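February 20, 2021

Picking a winter runner, and getting it wrong

I have followed the all-weather racing more closely this winter than any other, mostly because there has been so little else to do in the evenings. Our local track kept running through January behind closed doors, and the replays go up the same night. I keep a notebook. So far this year I have written down 24 races and had the winner in three of them.

The one I want to write about is the mile and a half handicap from last week. There were nine runners. I had been waiting for Forora to go up in distance since the fall. She is a big, slow-starting mare who always seems to be doing her best work when the others are pulling up, and over a mile she kept running out of track. The extra half mile looked like exactly what she needed.

She finished sixth. She was keen early, which she never is, and by the home turn she had nothing left. The jockey let her down gently in the last furlong and I can't fault him for it.

The winner was Xaba, at 21 to 1. I had crossed him out in the first five minutes. Going back over my notes, my reasons were that he was seven, that he had not won since the April before last, and that I did not like the way he carried his head. The first two are facts and the third is nonsense. What I had missed was that all his good runs had come in small fields with a steady pace, and this was a small field with a steady pace. It was sitting there in the form for anyone who read back far enough.

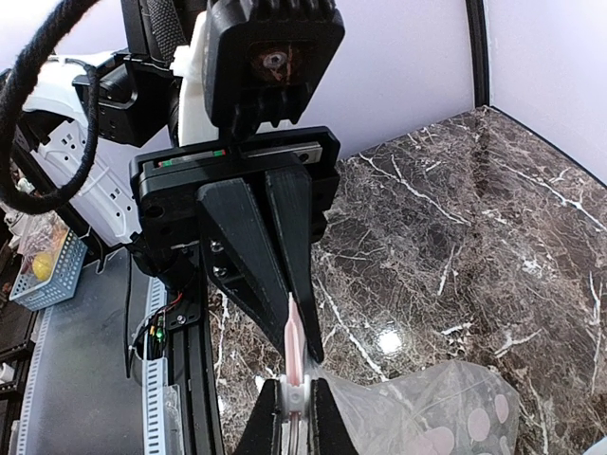
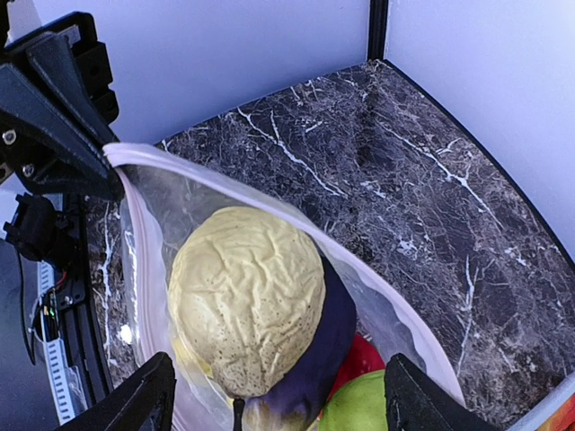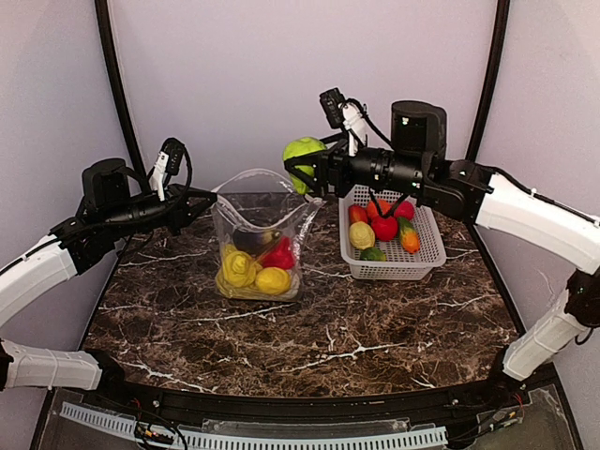 A green apple in the right gripper, last photo.

Haziq Tuhumury, who I have traded emails with about racing for years, had Xaba second on his list. He does his ratings by sectional times and pays no attention to the market price until he is finished. I look at the price first. I know I shouldn't, and I have told myself to stop more than once, but it is the first column on the page.

He also thinks Forora was not beaten by the distance at all. His view is that she was lit up by Brurenard going past her on the outside after two furlongs, and that she would stay the trip fine from a wide draw with cover in front. I watched the replay again with that in mind and I think he has a point. Brurenard comes by quite sharply and her head goes up right away. I am not putting a line through her yet.

The other horse to take from the race is Trenar, who was third. He had the worst of the start, got stopped behind the leader at the three-furlong pole, and was still closing at the line. The handicapper may leave him alone for that. If he turns up in something similar next month I will want to be on his side, although everyone else watching will have seen the same thing and the price will be short.

I lost very little on any of this. My stakes are small and the notebook costs more than the bets do in a quiet week. I have a separate page for the season total, and I will put it up when the turf meetings start again.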